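Chapter 7
Contact Tasks and the Limits of Position Control

7.1 A demonstration at Stuvthorpe

The material in this chapter follows a visit made on October 11, 2019, to the robotics laboratory at Stuvthorpe. The visit was arranged by Waraporn Hemmin for students in the second year of the Werden program. Two tasks were on the schedule: moving rigid parts between trays, which was treated in Chapter 6, and erasing marker from a whiteboard, which is treated here. Readers who have not worked through Section 6.4 should do so before going on, as the notation for frames and wrenches is carried over without change.

The erasing task was run by Roman Sowa and Adjoa Zakaria. It was repeated during the morning with different writing on the board and with different settings in the controller. Sowa gave the controller settings to the visitors on a printed sheet, reproduced in Appendix C.

The arms at work on the board, two views from the head camera and one from a wrist camera:
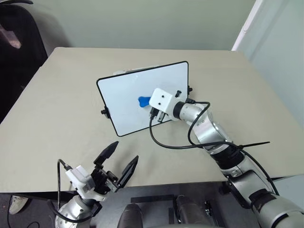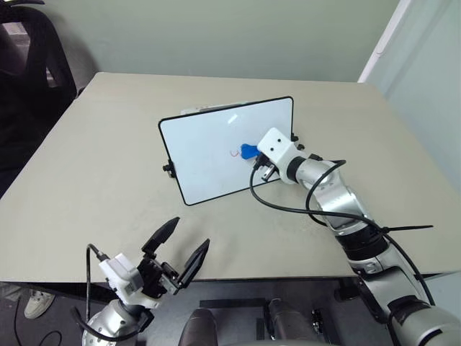
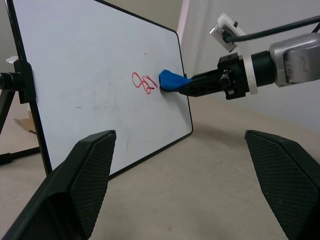
A contact task is one in which the tool must touch its surroundings in order to do its work, and in which the force of that touch matters to the result. Placing a part in a tray involves contact, but only at the end of the motion, and a small error in height is usually harmless. Erasing requires contact along the whole path. The wrist view shows the arrangement plainly: a blue pad on a black latticed extension, pressed to the board beside the red strokes. The board stands upright and at an angle, so the direction in which the pad must press does not line up with any axis of the table. The first step in setting up such a task is therefore to define a frame on the work surface. We call this the task frame and write it T. Its z axis is normal to the surface and points out of it.

Suppose that the controller follows a path of positions and has no knowledge of force. Let the surface have stiffness k, measured along the z axis of T, and let the commanded position lie a distance d behind the surface. If the arm is taken to be perfectly stiff, the force on the surface is

F = k d (7.1)

With k = 200 N/mm and d = 2 mm, the force is 400 N, far more than the task needs. If the commanded position lies in front of the surface, the force is zero and nothing is erased. Between these cases there is a narrow range of d for which the force is useful, and the width of that range shrinks as k grows. A position controller working against a stiff surface must know where the surface is to within a small fraction of a millimeter.

There are two ways out. The first is to make something soft. A compliant pad lowers the stiffness of the whole chain, and the same error in position then gives a smaller error in force. If the pad has stiffness kp and the surface has stiffness k, the two act in series:

1/kt = 1/kp + 1/k (7.2)

For kp = 2 N/mm and k = 200 N/mm, the total stiffness kt is slightly less than 2 N/mm. The pad dominates. An error of 2 mm now gives a force of just under 4 N.

The second way is to control the force itself along z while controlling position along x and y. This is called hybrid control and is the subject of Section 7.3. It needs a measurement or an estimate of the contact force, and it needs a rule for what to do before contact is made. Czesław Domański raised this last point in the discussion after the demonstration, and it is taken up again in Problem 7.9.

The two methods are often used together. A soft pad gives the force loop more time to respond, and the force loop corrects for wear of the pad and for error in the placement of the board.

A further difficulty is friction. As the pad moves across the surface, a tangential force acts on the tool, and a board on a light stand may shift. If it shifts, frame T is no longer where the controller takes it to be. Cillian Moynihan, who prepared the notes on which Section 7.5 is based, treats the board as a body on a spring and derives the largest permitted pressing force from the friction under the stand.

7.2 Choosing the task frame

Let B denote the base frame of the arm, as before. The task frame is found by touching the surface at three points that do not lie on one line.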